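Middle finger stops early when closing, other two are fine – what am I missing?

Posted in Robots & Automation > Grippers and hands
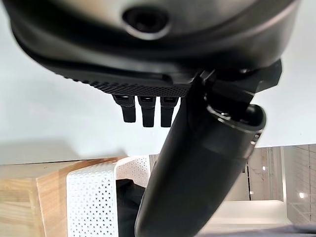
Okay so I've been fighting this since Wednesday and I'm out of ideas. I have a Breltero hand on a small arm, and the job is about as dull as it gets, picking up soft stuff and dropping it in a crate. It ran great for weeks. Now, maybe one grab in 12, the middle finger quits partway through the close while the ones on either side keep going. The hand thinks it has a good grip, the arm lifts, and whatever I was holding slides out the side.

The controller throws code 438, and the manual says that's "position not reached," and that's all it says. Thanks, manual. I can clear it and it'll run happily for a while and then do it again.

What I've tried so far: power cycled everything (twice, three times, who's counting), ran the homing routine, wiped down the grip pads, and dropped the closing speed to half. Slowing down helped a little, I think? Or maybe I just got lucky that afternoon. With the power off I can move all three fingers by hand and they feel the same to me.

The part that worries me is that the last time it happened I reached in to grab the thing that was falling, and the finger suddenly finished closing while my hand was right there. It didn't get me but it was close enough that I had to go sit down for a minute. Has anybody seen this before I take the whole thing apart?

– filville_tinkerer

gearsandgravy

Oh boy, I had this one! Mine was an older Breltero but the symptoms match almost word for word. It was the cable. There's a thin little lead that runs to each finger, and on mine the one for the middle finger had a tight bend in it right where it went into the housing. Every time the wrist rolled over far enough it would pull, the signal dropped out for a split second, and the finger just sat there waiting. Then the signal came back and it carried on like nothing had happened, and that sounds an awful lot like your scary moment.

Easy way to check – put the wrist in the position where it usually fails, keep the arm parked, and open and close the hand over and over. Then roll the wrist back to neutral and do the same thing. If it only acts up in the first position, I'd bet money on the cable. I did 400 cycles each way because I'm stubborn, but you'll probably know a lot sooner than that.

The replacement lead was cheap. Getting the cover off was the annoying part, there's one screw that hides under the edge and I spent a good half hour prying at something that was still screwed down. When you put the new one in, leave some slack and don't zip tie it tight like the old one was.

And please stop reaching in there! Hit the e-stop first and wait. Clearing a 438 doesn't cancel the move on mine, it picks up where it left off, so if yours works the same way that finger is still trying to close the whole time you're looking at it. I let mine drop stuff now. Whatever it is can hit the floor.

Cirnlow_Dan_not

try updating the firmware. mine was on 886 and it did all kinds of weird things until i updated

berrada_bench

I'd do the cable test too, but look at your current limit before you open anything up. If somebody lowered it, or it went back to default when you power cycled, the finger will stall on anything a bit thick or stretchy and you'll get the same code. The middle one often meets the object first so it does the most pushing. That was my trouble anyway, and I'd already ordered parts by then, so I have a spare finger in a drawer if you ever need one.

A few things I'd want to know. Does it ever fail with nothing in the grip? If it does, forget what I said about the limit and go straight to the wiring. Also, which way does the log say the finger was going? I had one 438 that was on the opening move and I chased the wrong thing for two evenings.

One more thing on the safety side. Turning the speed down is fine for testing but the finger can still squeeze just as hard when it's slow, so don't let that make you feel better about having your hand in there. I put a piece of foam on a stick next to mine for poking at things while I watch from a distance. Looks ridiculous, works fine.

filville_tinkerer

Just ran it empty with the wrist rolled over and got the fault on the ninth try. Neutral position, nothing so far. Cover's coming off tonight, and yes, I'll look for the hidden screw. Power off at the wall this time.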